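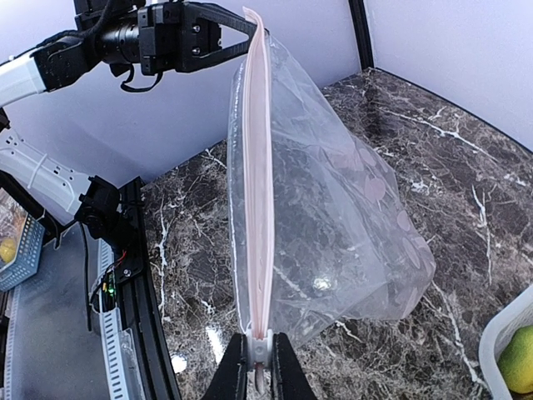 The labeling rule for bag episodes changes with this message, and the change applies to everything recorded since the October rebuild of the Kravets cell. Until now the start of the "bag held" segment was set by gripper width: both grippers below threshold, segment starts. That rule fails on thin film. With the zipper track stretched between the two grippers and the rest of the bag billowing out to one side, the finger widths read nearly the same as they do when the fingers are closed on nothing. Motor current is not much better, as the film carries almost no load. The segment start will be set by hand from the wrist streams until somebody has a signal that works.

Wian's message is quoted below, with replies under each point. I have trimmed the parts Nadiia already answered.

Wian Lekota wrote:

> I have been through the first batch of the bag task with the new
> converter and have some questions before I start a Padis run on it.
>
> 1. The counts on the index page do not match what I downloaded. Which
> number should I report?

The index page counts every recording that was closed properly, good or bad. At the time of the last sync that was 2,572 episodes for the bag task. Of these, 1,611 are accepted and 694 are rejected. The remainder have not been looked at. What you downloaded is the accepted set, so report 1,611. If you sync again before your run, take the number from the manifest and not from this message.

Please do not train on the unreviewed ones. Svyatoslav tried it with the previous task and spent most of a week chasing a fault in the policy that was a fault in the recordings (swapped left and right wrist streams, one afternoon's worth).

> 2. Many episodes have a long stretch near the start where the arms
> hardly move. Can these be cut? They make up a large share of the
> frames and the model learns to wait.

Partly. There are two kinds of pause, and they should be treated differently.

The first is operator idle time: the person at the leader arms has not begun, or is waiting for the go signal. Cut it. The converter has a flag, trim_idle, which removes leading frames while joint speed on both arms stays under the limit. It is off by default. Turn it on.

The second is the slow approach to a small part. When the fingertips have to close on something that is not much bigger than the pads, operators slow down, and the joint speeds drop under the same limit. Those frames carry the alignment and must stay. trim_idle only works on the leading frames and stops at the first motion, so it will not touch them. The older script, cut_static, works on the whole episode and will remove them. Do not use cut_static on this task.
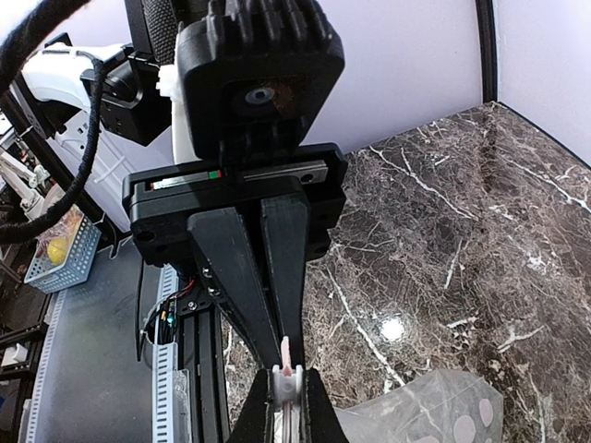
Wrist stream, fingertips closed on the pink and white plastic part. Bag at lower right.

If waiting is still a problem after trimming, sample by segment instead of by frame. Junhao has a sampler for this in the tools branch. It draws a segment first and then a frame inside it, so a long segment counts no more than a short one. He says the loader is slower with it but not by enough to matter on a local disk. Over the network mount I would not try it.

> 3. Do I need the fixed camera? The wrist streams seem to have all the
> detail, and dropping the third view would let me raise the batch size.

For the zipper segments you may get away without it. For the handover and the lift I would keep it. When both grippers have the bag by its upper edge, each wrist camera sees the film close up, and neither gives a good reading of how far the edge is tilted or where the lowest point of the bag has sagged to. The fixed view gives both.

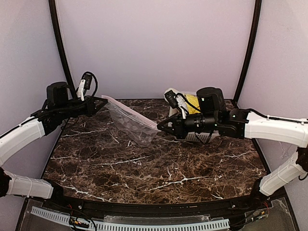

Fixed camera, bag held between the arms, left end higher than right.

A tilt like the one in this frame is within the accept limits. We reject only when an end has slipped out of the fingers or the bag has folded over a gripper. Operators are asked to vary the holding height between episodes, so please do not filter for level bags. Nadiia did that once on a copy of the set and the resulting policy would not place anything unless the edge came up level, which it seldom did.

If memory is the limit, reduce the fixed view before you drop it. We have run it at half size with no change that we could measure. The wrist views should stay at full size, as the transparent film has few edges to begin with and most of what is usable is in the zipper strip and the highlights.

> 4. The table surface. It is very busy and it shows through the bag.
> Was this on purpose? The Drutberg set uses plain gray and my
> segmentation step does much better there.

Yes, on purpose. The marble print was put down in the October rebuild. The plain surface gave good scores on the plain surface. We moved a Padis policy trained on Drutberg recordings to this cell without other changes, and it reached for the veins. I would sooner have the hard case in the training set. Glare is left in as well: the lamp reflection lands in a different spot for each wrist pose and we make no attempt to mask it.

If your segmentation step cannot separate the film from the table, I suggest leaving the step out. The policy does not need a bag mask. It needs the opening, and for that the rim is enough.

> 5. For the loading part, what counts as success? I found episodes
> marked accepted where the gripper is still closed on the item in the
> last frame.

That is an error in the converter, and thank you for finding it. The success mark is set by the operator's pedal. The converter then cuts the episode at the pedal press minus a fixed offset of 16 frames, which was meant to drop the small jerk that the pedal used to cause. The jerk is gone since we moved the pedal off the cell, and the offset now removes the release.
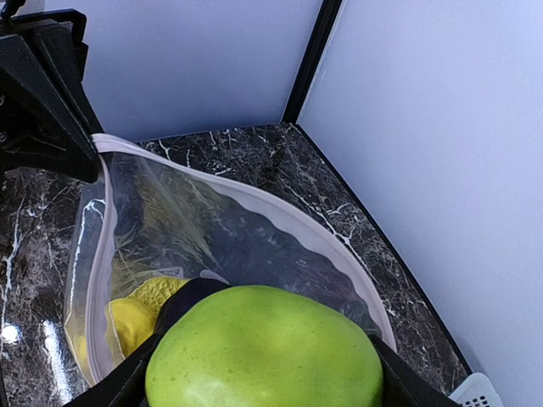

Junhao is taking the offset out. The raw recordings are complete, so nothing has to be collected again, but the accepted set must be converted from scratch. I will post to the list when the new manifest is up. Segment labels from the old conversion stay valid up to the last segment; the end index of the last one will shift.

The rule itself, as it will appear in the operator notes:

Success for a loading episode is item released, fully inside the zipper line, both fingers clear of the rim. The bag need not be closed. Items already in the bag do not affect the mark as long as they stay in. If the item touches the rim on the way in and still ends up inside, accept. If the operator has to let go and grasp again outside the bag, accept and add the tag "regrasp". If an arm bumps the basket hard enough to move it, accept and add "basket_moved".

Large round items are the main cause of rejects at the moment. They take up most of the finger opening and block much of the wrist view of the rim, and operators tend to drop them early. Instructions for the next round ask for the fingers to go lower before opening. Svyatoslav will check the first recordings of each new operator the same day.

> 6. Is the Polleo naming scheme final? I would like to stop rewriting
> paths.

Final for this task. The only open item is whether left and right are named from the operator's side or from the camera's side in the fixed view. In the current files it is the operator's side throughout. If anybody depends on the other reading, reply to the list by Sunday, otherwise it goes into the format document as it stands.

Two requests to everyone with write access. Do not edit labels in place; copy the label file, change the copy, and put your initials in the file name. And do not delete rejected recordings, even the obviously useless ones. Nadiia is using them for the failure classifier and the useless ones are her negatives.

Zlata Fedoruk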